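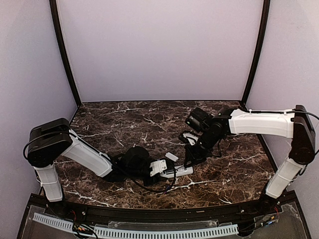

Second cell: buy the kit, build it ourselves, or wait?

dovetail_dan
OK, so I've got the go-ahead to put a second two-arm cell next to the one we have, and now I have to hand in an actual list with actual numbers on it. I've never had to do this from scratch (the first one was bought before I got here) so be gentle.

Where I'm at: Plandex will sell me the arms as a pair. Clirnavitz will sell me the whole thing, arms, enclosure, wiring, all of it on a pallet, and their lead time is way shorter. The Clirnavitz price makes my eyes water a little. Building the enclosure ourselves would save a pile but I'd be the one building it, and I already have a job.

What would you do? And what am I going to forget to put on the list?

mossy_kettle
Build it! It's posts, panels and a tabletop. We did ours over two weekends and I'd do it again tomorrow. The packaged ones charge you a fortune for sheet goods, and then you want to move one post and it voids something.

What you'll forget: cable. Everybody budgets the arms and then spends 600 on cable, duct, ties, strain relief, connectors and the one crimp tool you don't own. Put it on the list as its own line or it'll come out of your coffee money.

flatbed_irene
I'm going to disagree with kettle, sorry kettle. Two weekends of whose time? If Dan's boss had to pay for those weekends the kit starts looking pretty cheap. We built our first one and bought our second and the bought one was running the same week it landed. The homemade one had a wobble at the front rail that we chased for most of a month.

If you do build, spend the money on the front rail and the brackets. Both arms hanging off the front corners means that rail takes everything. Do not go light there to save a few bucks.

mossy_kettle
My rail doesn't wobble :)

But fine, yes, if time is billed then it's closer than I made it sound. I still say the packaged price is silly.

dovetail_dan
The rail is a really good point and it's the sort of thing I'd have gone cheap on, so thank you. We've got the arm bases clamped to a rail at the front on the current cell and I never once thought about what it cost.

Next question, grippers. We run a white one on the left and a black one on the right, and I'd love for the new cell to match itself. Is it dumb to pay for spares up front?

halfpint77
Not dumb at all. Fingers are what break. Buy spare fingers before you buy a spare gripper, they're the cheapest thing in the cell and the most likely to leave you sitting there on a Tuesday with nothing to do. If you can print them, print a bag of them and keep the file somewhere that isn't one guy's laptop.

Also get the wrist camera quote separately. Nic Giolla wanted 900 for theirs with the mount and I thought that was steep until I priced the mount by itself from somebody else. Ask if the cable is included. It wasn't on ours!

flatbed_irene
+1 on asking about the cable. And ask how long it is, because a camera cable that reaches the wrist on paper does not always reach it when the arm is stretched all the way out.

gravel_and_tea
Am I allowed to be the wet blanket? What's the second cell for? If the first one sits idle half the day you don't need a second one, you need a schedule. We bought ours because everyone was annoyed about waiting and then found out people mostly wanted it at 5 in the afternoon. A sign-up sheet would have been free.

dovetail_dan
Ha, fair. No, we've got a real queue, and the changeovers are killing us. Every time somebody swaps the task they have to re-check everything and that's the morning gone. The idea is one cell stays put and the other one gets messed with.

gravel_and_tea
OK that's a good reason, carry on. I'd put exactly that in the write-up, people who sign things like a reason.

mossy_kettle
Oh, and acrylic over the electronics! We put a clear panel over the front tray on ours, and being able to look down and see the boards and the duct without taking a screw out is lovely. Cheap too. Get a spare sheet, it scratches if you so much as look at it.

halfpint77
Has anybody bought from Lelumeck? They sent me a quote for plain enclosures, no arms, 30 days from order. Might be the middle road for Dan, buy the box and put the Plandex arms in it himself.

flatbed_irene
Never used them. I'd want the drawing before I paid though. Post spacing and where the rail sits, and check it against the Plandex base brackets. Somebody will say "it's a standard fit" and then you're drilling.

dovetail_dan
Didn't know that was an option, I'm going to ask Lelumeck for the drawing today. So the list right now is arms from Plandex, box from Lelumeck if the rail checks out, wrist camera with the cable IN WRITING, spare fingers, a cable line, and two sheets of acrylic. Power is still a question mark, I need to find out what's on that circuit.

mossy_kettle
Do that one first. Ask me how I know.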